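Getting Coffee and Tea Stains Out of Cups, Saucers and Table Linen

6 min read

Brown rings inside a mug are tannin, the same stuff that colors tea and red wine. Dish soap does little to it once it has built up. A mild abrasive or an overnight soak will do the job.

Baking soda for mugs

Put a teaspoon of baking soda in the mug with enough water to make a paste. Rub it around with a damp cloth, paying attention to the line where the coffee usually sits and the spot behind the handle. Rinse twice. Dark mugs hide the buildup, so run a finger around the inside to check. If it feels slick or slightly rough, it needs cleaning.

Saucers and white china

White saucers show everything. Fill the sink with warm water, add a scoop of oxygen bleach powder and leave them for an hour. Old china with a gold rim should be washed by hand and kept out of the soak. Gray marks on white glaze are usually metal from spoons, and a cream cleanser takes those off.

Keep the cup and saucer on a cloth if the table underneath marks easily. A plain matte cloth in a mid-tone color hides small drips between washes better than white does.
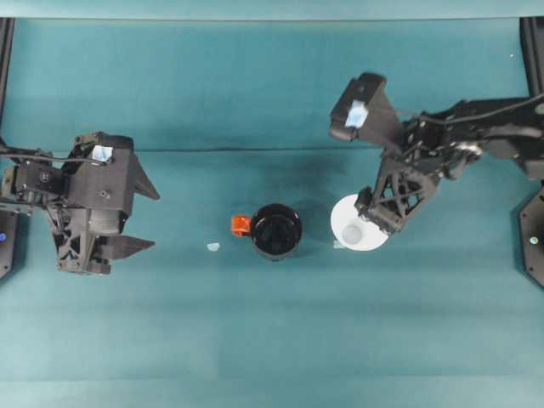

Fresh spills on a tablecloth

Blot with a dry towel first. Don't rub. Run cold water through the back of the fabric until it comes out clear, then work in a little liquid detergent and leave it for 11 minutes or so before washing. Coffee with milk needs an enzyme detergent. Keep the cloth out of the dryer until the mark is gone.

Creases from storage

A cloth that has been folded in a drawer all winter will hold its lines through a meal. Hang it in the bathroom during a hot shower, or mist it and smooth it flat by hand the night before. Rolling linens on a cardboard tube avoids the problem. I use the tubes from wrapping paper, cut down to fit the shelf.

What to skip

Steel wool scratches glaze, and the scratches stain faster than the smooth part did. Chlorine bleach weakens cotton and can turn some dyes orange. Never mix it with vinegar.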